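Last updated: 2021-09-06

The Flower Booth

Yee-man Yip had arranged flowers at Plunby for 11 years when the booth came. It went in by the loading door, where her bench used to be. The bench went to the back, next to the sink.

"You'll do the first one of each," said Chun-yin Chien, who ran the floor. "It does the rest."

The first order was 125 table pieces for a hotel in Gudusville, all artificial. She made one in the morning and put it where she was told. Then she stood with her hands in her apron pockets.
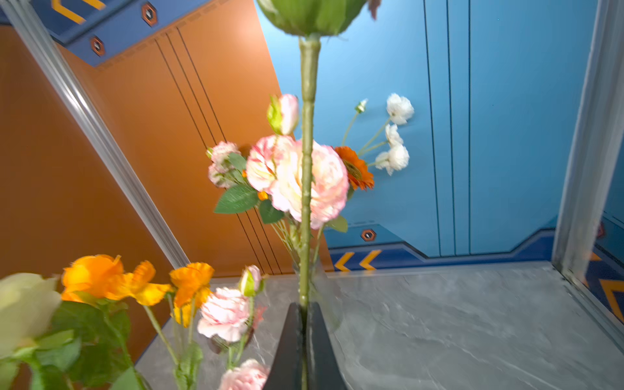

In the booth: artificial roses, poppies and a gerbera, with the black vase in front.

The arm went in slowly and stopped short of the stem. It waited, then tried again from the left.

"It's the carnations," she said. "They're in the way. I'd turn the vase."

Chien wrote that down. He wrote down most of what she said now. In July there had been three others at the benches. I-hsuan Chu had gone to packing, and the other two had taken the money.

At four o'clock he asked if she could stay on until six and talk the engineer through the ranunculus.

"Is that arranging or talking?" she said.

"What do you mean?"

"On the time sheet."

He looked at the form. There was only one box. She washed her cup and went to find a chair.

Contact | © 2021 Guadalupe Figueroa | Back to top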